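Huile dure Ametico pour plans de travail et établis en bois

Bidon de 2 litres — réf. 2,349

J'ai mis longtemps à ajouter cette huile au catalogue. J'en avais essayé plusieurs avant elle, et je retombais toujours sur le même souci : au bout d'un hiver, la table redevenait terne autour de l'évier ou là où on pose les coudes. Avec l'Ametico, j'ai huilé mon propre plan de cuisine en mars (du hêtre lamellé, rien de luxueux) et je n'y ai pas retouché de l'année. Du coup la voilà en boutique !

C'est une huile à base de lin et de cire de carnauba, sans solvant ajouté, avec une légère odeur de noisette qui part en deux jours si vous aérez bien. Elle convient au chêne, au hêtre, au frêne, à l'hévéa. Sur les bois très gras comme le teck, je la déconseille, prenez plutôt la Lomen Exotic, qui pénètre mieux.

Comment je l'applique

Ponçage au grain 120 puis 180, toujours dans le sens du fil, et un bon coup d'aspirateur. Ensuite je verse un filet d'huile directement sur le bois et je tire avec une brosse plate, sans insister. On attend un quart d'heure, on essuie tout ce qui n'est pas entré — vraiment tout, sinon ça colle pendant une semaine — et on laisse tranquille jusqu'au lendemain. Deuxième couche pareil, plus fine. Sur un bois neuf qui boit beaucoup, j'en passe une troisième.

Attention aux chiffons imbibés : étalez-les à plat dehors ou trempez-les dans l'eau avant de les jeter. Une boule de chiffons gras peut prendre feu toute seule, ce n'est pas une légende.

Caractéristiques

Contenance : 2 litres
Aspect : satiné, incolore (réchauffe un peu la teinte)
Séchage entre couches : 10 heures à température ambiante
Application : brosse, chiffon ou tampon
Nettoyage des outils : savon noir et eau tiède
Conservation : bidon bien refermé, à l'abri du gel

Et les pinceaux ?

On me pose souvent la question. Une brosse à poils naturels fait très bien l'affaire, et j'ai une petite préférence pour les Wiegand, qui perdent peu leurs poils. Gardez-en une pour les chants, une autre pour le dessus, et ne les mélangez pas avec celles de la peinture, il reste toujours des pigments au fond de la virole.

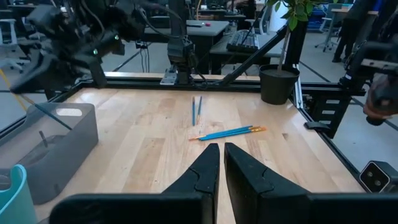
Cinq pinceaux sur un plateau en bois clair. Pinceaux non fournis avec le bidon.

Livraison et retrait

Les commandes partent de l'atelier de Fuvmont sous deux jours ouvrés. Vous pouvez aussi passer chercher votre bidon sur place, le matin de préférence, et apporter une chute de votre bois : je vous fais un essai dessus pendant que vous attendez. Les bidons ouverts ne sont pas repris, les autres oui, sans discussion.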